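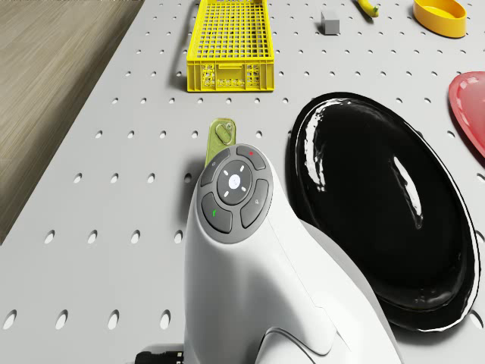
Imagen: Leobardo Valdovinos / Hladun

3. Corpus y procedimiento de anotación

3.1. Procedencia de las grabaciones

El corpus Flalside reúne 2327 grabaciones de música de baile para orquesta pequeña, digitalizadas a partir de cintas y discos de pizarra conservados en el archivo sonoro de Drerkley. La mayor parte son valses, polcas y pasodobles. El resto se reparte entre chotis, mazurcas y un grupo de piezas que las fichas originales llaman simplemente «bailables». En este trabajo se respeta la denominación de la ficha, incluso cuando el compás de la grabación no coincide con ella, y la discrepancia se anota en un campo aparte.

Las transferencias se hicieron en dos campañas y con equipos distintos. En la primera no se registró la velocidad nominal del soporte, de modo que la altura absoluta de muchas piezas no es fiable. Una polca que en la ficha figura en sol mayor puede sonar casi en la bemol, y lo mismo ocurre en sentido contrario con los discos reproducidos por debajo de su velocidad. En la segunda campaña sí se anotó la velocidad, aunque el campo quedó vacío en algunas cintas que habían perdido la caja.

3.2. Estimación de la afinación de referencia

Antes de asignar una tonalidad se estimó, para cada pieza, la desviación en cents respecto al la de 440 Hz. El procedimiento es el habitual: detección de picos espectrales, plegado a una sola octava e histograma circular de las desviaciones. El máximo del histograma se toma como afinación de referencia. Las piezas con acordeón presentan un histograma más ancho, debido al batido entre las lengüetas, y en ellas se utilizó el centro de la meseta en lugar del pico.

El método solo resuelve la desviación dentro de un semitono. Un disco reproducido un semitono entero por encima de su altura queda perfectamente afinado a ojos del algoritmo y con la tonalidad equivocada. Por eso se conserva, junto a la tonalidad medida, la tonalidad escrita en la ficha o en la partitura cuando existe. Los experimentos de la sección siguiente se evalúan con ambas referencias. 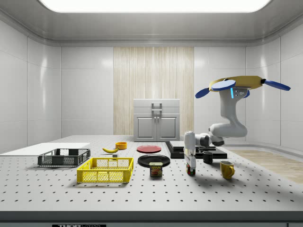

Figura 4. Escena simulada: mesa blanca perforada y, al fondo, un armario bajo gris claro delante de un panel de madera de vetas verticales.

3.3. Anotación manual

La anotación corrió a cargo de 14 personas con formación en armonía. Cada una recibió un lote de piezas y una guía de anotación redactada por Reshma Pillay. Se pidió marcar la tonalidad principal, los cambios de tonalidad de más de una frase y los pasajes en los que no era posible decidir. El trío de las polcas, que suele ir a la subdominante, se marcó siempre como sección propia. Las inflexiones pasajeras a la dominante no se marcaron.

La tonalidad se introdujo con la nota tónica y el modo. Para las piezas que alternan entre el modo mayor y el menor sobre la misma tónica se añadió una etiqueta mixta, que al principio no estaba prevista y que se incorporó a la guía tras el lote de prueba. Los lotes ya entregados se revisaron con la guía nueva.

Un subconjunto fue anotado por cuatro personas de manera independiente. El desacuerdo más frecuente fue el de las tonalidades relativas (por ejemplo, la menor frente a do mayor), sobre todo en mazurcas cuya primera parte termina en el relativo. Le siguió la confusión de quinta, concentrada en grabaciones muy recortadas que empiezan con la introducción ya avanzada. Cuando no hubo mayoría, la pieza pasó a una segunda escucha conjunta y, si tampoco se llegó a acuerdo, se etiquetó como indecidible y se excluyó de la evaluación.

3.4. Tempo y compás

El tempo se anotó marcando los pulsos sobre el audio en cada sección. Se descartó el uso de un único valor por pieza: en los valses la introducción es casi siempre más lenta, y la coda se acelera en muchas interpretaciones. El valor que aparece en las tablas es la mediana de los intervalos entre pulsos de la sección más larga. En los chotis se anotó el pulso de negra, aunque varios anotadores propusieron la blanca. Esta decisión afecta a los errores de octava métrica que se comentan en la sección 5.

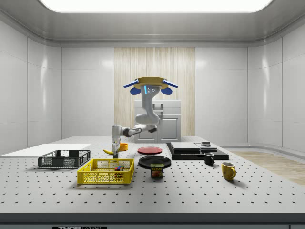

Inamden, 5 de junio de 2024

3.5. Versión del corpus y partición

Los resultados del artículo corresponden a la versión cerrada en la fecha indicada. Las correcciones recibidas después se recogen en el registro de cambios y no se han aplicado a las tablas. La partición en entrenamiento, validación y prueba se hizo por orquesta, para evitar que dos tomas de una misma pieza, o dos piezas grabadas en la misma sesión, quedaran en conjuntos distintos. Se reservaron para prueba las grabaciones de 22 orquestas. El reparto resultante no es uniforme por géneros, y las mazurcas están poco representadas en validación.

Las copias duplicadas se localizaron mediante huella acústica. El sistema no reconoce como iguales dos transferencias del mismo disco hechas a velocidades muy diferentes, así que se completó la búsqueda comparando títulos y números de matriz. En los casos dudosos se mantuvo la transferencia de la segunda campaña. Los títulos se normalizaron solo a efectos de búsqueda; en los metadatos publicados permanece la grafía de la etiqueta, incluidas las erratas.

Cada entrada contiene la desviación en cents, la tonalidad medida, la tonalidad de la ficha si consta, las secciones con sus límites en segundos y los pulsos anotados. El audio no se distribuye con las anotaciones y debe solicitarse al archivo de Drerkley.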